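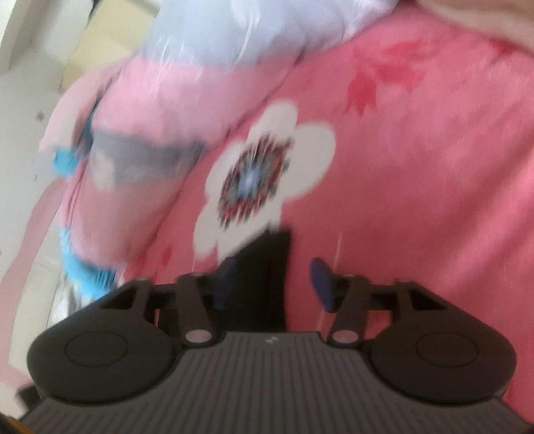 View from the camera of a hand-held gripper over pink printed fabric. Much of the cloth is softened by motion blur, while the housing of the gripper remains comparatively sharp.

Ukulden weighting

Ukulden weighting is a method for training robot control policies from demonstrations recorded with hand-held grippers. It assigns each video frame in a demonstration a weight according to how much of the blur in that frame comes from movement of the tool relative to the work surface. Frames with heavy blur are kept in the training set, but they contribute less to the parts of the model that learn visual detail and more to the parts that learn the course of the motion. The method was developed at the Ovach Laboratory by Hollis Pettigrew and Pankaj Solanki, and it is used mainly in the handling of cloth and other soft materials.

The name comes from the Ukulden collection, the set of cloth-handling demonstrations on which the method was first tested. The laboratory's own papers also use the term "blur-split weighting."

Contents
1 Background
2 Method
2.1 Reference region
2.2 Weight assignment
2.3 Training
3 The Ukulden collection
4 Evaluation
5 Limitations
6 Software
7 See also

Background

A hand-held gripper allows a person to perform a task directly while a camera mounted on the tool records the work from close to the fingertips. The path of the tool is recovered afterward, usually from the video together with readings from a motion sensor. A robot fitted with a matching gripper and camera can then be trained on the recordings. Demonstrations made in this way are faster to collect than those made by steering a robot arm from a distance, and they can be recorded in ordinary rooms.

People working with such a tool move at close to their natural speed. In tasks with rigid objects, the operator tends to slow down just before contact, and the frames that matter most are fairly clear. Cloth tasks differ in this respect. Operators sweep, shake and drag fabric in continuous strokes, and the tool is often moving quickly when the important change takes place. Indoor lighting lengthens the camera exposure and adds to the blur.

Before the method was introduced, the usual practice at the laboratory was to discard any frame whose sharpness fell below a fixed limit. Alaric Whitlock, who maintained the earlier processing tools, reported in an internal review that this practice removed long stretches from the middle of folding strokes. Policies trained on the remaining frames learned the beginning and end of a fold well but moved unevenly between them. Lowering the limit restored the missing stretches and made the policies less accurate in locating fabric edges.

Method

Reference region

The camera and the body of the gripper are fixed to each other, so the gripper's housing occupies nearly the same part of every frame. It stays sharp even when the background is smeared, provided that the lens is clean and in focus. Ukulden weighting uses this part of the view as a reference region. Its sharpness is measured by the spread of brightness differences between neighboring pixels, and the same measurement is made over the rest of the frame.

Comparing the two values separates blur of different origin. If both regions are soft, the cause is likely to be a focus fault or a dirty lens, and the frame is marked as defective. If the reference region is sharp and the remainder is soft, the blur is attributed to relative motion. The jaws and fingertips are left out of the reference region, as they move when the gripper opens and closes.

The outline of the reference region is drawn once for each gripper design. Small shifts caused by removing and refitting the camera are corrected at the start of each recording session.

Weight assignment

Each frame that is not defective receives two weights. The appearance weight falls as motion blur increases and governs how strongly the frame influences the image encoder. The motion weight rises with the measured speed of the tool, up to a ceiling, and governs the influence of the frame on the part of the policy that predicts the next tool positions. Neither weight is allowed to reach zero.

Plain surfaces present a difficulty, as a sharp view of an unmarked sheet contains few brightness differences and can be mistaken for a blurred one. The method therefore compares each frame with others taken within a short interval of the same recording. A frame is treated as blurred only if its sharpness is low in relation to its neighbors or if the recovered tool speed is high enough to explain the reading. Printed fabrics, in which motifs smear visibly along the direction of travel, are the easiest case.

An optional step estimates the direction of the smear and checks it against the recovered path of the tool. Where the two disagree strongly, the path is flagged for review. Solanki introduced this step after finding that most path errors in cloth recordings occurred when loose fabric filled the view and moved along with the tool.

Training

The weights are calculated before training and stored with the frames. No change to the structure of the policy is needed, provided that the image encoder and the motion predictor can be given separate loss terms. Training time is nearly the same as for an unweighted model. The laboratory recommends training the encoder alone for a short period before the motion weights are applied.

The Ukulden collection

The Ukulden collection was recorded in furnished rooms by operators who had received brief instruction in the use of the gripper. It comprises 2,000 demonstrations of spreading, folding, rolling and sorting household textiles. Operators were asked to work at a comfortable pace and were given no guidance on holding the camera steady. Roscoe Blackwood supervised the recording and wrote the labeling guide.

After checks for defective frames and unrecoverable tool paths, 1,629 demonstrations were retained. Of these, 455 were placed in a separate group known as the fast subset, in which more than half of the frames show motion blur above the laboratory's former limit. The fast subset would have been almost entirely lost under the earlier practice of discarding soft frames, and it is reported separately in all published comparisons.

Fabrics in the collection vary in pattern and thickness. Items other than cloth were left in view where they were present in the room, and backgrounds were not standardized. The collection was released to other research groups on January 17, 2025, under a license that permits noncommercial use.

Evaluation

The principal evaluation was carried out on a single robot arm with a gripper matching the hand-held tool. Three policies were compared. The first was trained only on frames above the old sharpness limit, the second on all frames with equal weight, and the third with Ukulden weighting. The policies shared the same structure and training schedule, and 215 trials were run for each.

The weighted policy completed more folds than either of the others. Its advantage was largest in long strokes across a flat sheet, where the policy trained on sharp frames often paused or let go early. In tasks that required the gripper to find and pinch a single corner, the weighted policy and the sharp-frame policy gave similar results, and both were ahead of the equally weighted one. The authors concluded that the main benefit lay in preserving the middle portion of each motion.

A second study, led by Marcus Brannigan, removed the motion weight and kept the appearance weight. Corner finding was unaffected, but long strokes became slower. With the motion weight alone, the strokes were smooth and edges were located less accurately. The study is generally cited as the reason that both weights are used together.

Limitations

The method depends on a visible, rigid part of the tool. Cameras mounted so that only the fingertips appear in view do not provide a suitable reference region, and no substitute has been adopted. Strong reflections on a glossy housing can also disturb the measurement. Matte, dark housings with some surface texture have given the most consistent readings.

Blur caused by movement of the cloth itself, as when a sheet falls after being released, is treated in the same way as blur caused by movement of the tool. Pettigrew has described this as the chief open problem in the method. The tool may be nearly still at such moments, so that a frame receives both a low appearance weight and a low motion weight even though it records an important stage of the task.

The published results come from one gripper design and one laboratory. Performance on thin, transparent fabrics has not been reported.

Software

The reference implementation is distributed as part of Suvo, the laboratory's package for processing hand-held recordings. It includes a tool for drawing the reference region and a viewer that displays both weights alongside the video. A separate version, Dvorak, calculates weights during recording so that operators can be alerted to lens faults before a session ends. Dvorak omits the comparison of smear direction with tool path, and the documentation advises that its weights be recalculated in Suvo before training.

See also

Learning from demonstration
Motion blur
Robotic manipulation of deformable objects
Visual odometry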